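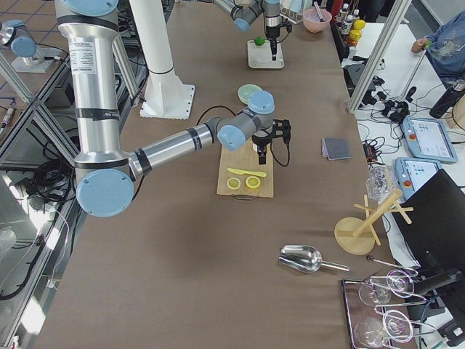
4. 物体の登録と把持計画の設定

Gundow の把持計画は、登録された物体だけを対象にします。登録されていない物は、すべて障害物として計算されます。ですから、最初に作業台の上の物を一つずつ登録する必要があります。登録の難しさは物によって違います。まな板の上の黄色いナイフとレモンの輪切りは色が近いため、色だけの設定では一つの領域にまとめられることがあります。薄緑のボウルのように色がはっきり違う物は、初期設定のままでほとんど問題がありません。ワイヤーのホルダーに寝かせたワイングラスは透明ですので、4.4 の「手動領域」を使ってください。

4.1 始める前の確認

(1) 両方のアームのティーチペンダントで、モードが「手動」になっていることを確認します。
(2) 非常停止ボタンにすぐ手が届く位置に立ちます。
(3) 制御用 PC で Avum（認識サーバー）を起動し、次に Gundow を起動します。順番を逆にすると、Gundow は前回の物体リストを読み込みます。この場合は両方を終了して、もう一度やり直してください。
(4) 画面の右下に「接続 2/2」と表示されるまで待ちます。

注意：「接続 1/2」のまま先へ進むことはできますが、接続されていないアームは衝突計算に入りません。必ず両方の接続を待ってください。

4.2 物体の登録

(1) メニューから「物体」→「新規」を選びます。
(2) カメラ画像の上で、登録したい物の中心をクリックします。候補の輪郭が青い線で表示されます。
(3) 輪郭が隣の物まで広がった場合は、「分離」の値を上げます。初期値は 50 です。ナイフとレモンの場合、私たちの環境では 76 にするとよく分かれました。照明が変わると、適切な値も変わります。
(4) 名前を入力します。英小文字とアンダーバーだけが使えます（例：lemon_slice）。
(5) 同じ形の物が複数あるときは、「同種として登録」にチェックを入れます。番号は自動で付きます。
(6) 「保存」を押します。

メモ：「分離」の値を上げすぎると、レモンの皮と中身が別の物として検出されることがあります。そのときは 2 ずつ下げながら、輪郭を見て調整してください。

4.3 左右のアームの担当範囲

担当範囲を決めておくと、計画の時間が短くなり、アームどうしの待ち合わせも少なくなります。左右の名前は、ロボットから見た左右です。作業台の向かい側から撮ったカメラ画像では、右アームが画面の左側に出ますので、間違えないようにしてください。

(1) 「計画」→「担当範囲」を開きます。
(2) 右アームの範囲を、まな板全体を囲むように描きます。端にある物も範囲の中に入れてください。ナイフの刃先や柄が範囲の外に出ていると、エラー 534（対象が範囲外）になります。
(3) 左アームの範囲を、白いトレーを囲むように描きます。
(4) まな板とトレーの間にあるボウルは、「共有範囲」に入れます。共有範囲には一度に片方のアームだけが入ることができます。
(5) 「表示更新」を押し、カメラ画像と範囲の線を見比べます。グリッパーがトレーの上に低く下りているときは、下にある物の輪郭が一部しか出ません。そのままで保存すると小さい物として登録されますので、アームを待機姿勢に戻してから、もう一度更新してください。

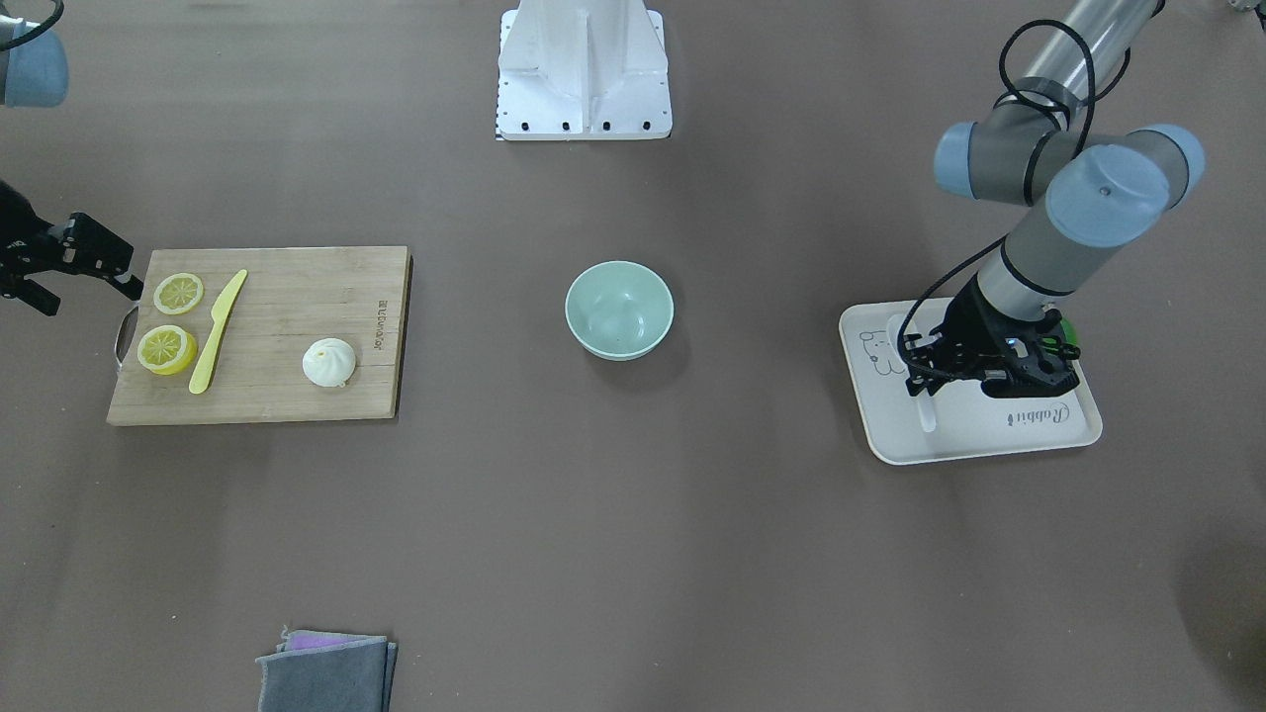

4.4 手動領域

透明な物、光をよく反射する物、布のように形が変わる物は、自動の輪郭が安定しません。次の方法で領域を直接指定します。

(1) 「物体」→「手動領域」を選びます。
(2) 物の周りを、四つ以上の点で囲みます。
(3) 「高さ」に実際に測った値をミリメートルで入力します。空欄のままにすると、領域の上の空間は全部、進入禁止になります。
(4) つかませない物は「把持対象」のチェックを外します。

注意：手動領域は物の動きを追いません。物を動かしたら、領域を描き直してください。たたんだ布を広げたときも同じです。

4.5 計画の試し実行

(1) 「計画」→「試し実行」を選び、対象の名前を指定します。中華まんのように柔らかい物は、把持力を「弱」にしてください。
(2) 軌道が画面に表示されます。この段階では、アームは動きません。
(3) 軌道が共有範囲を通るときは、その部分がオレンジ色になります。もう片方のアームの位置を確かめてください。
(4) 問題がなければ「低速で実行」を押します。実行中は作業台の上に手を入れないでください。

エラー 534 が消えない場合は、まず 4.3 の範囲を見直し、次に Avum のログで物体の座標を確認します。ログの読み方は付録 B にあります。

改訂：2023年10月　担当範囲の説明を追加（Miklós Juhász）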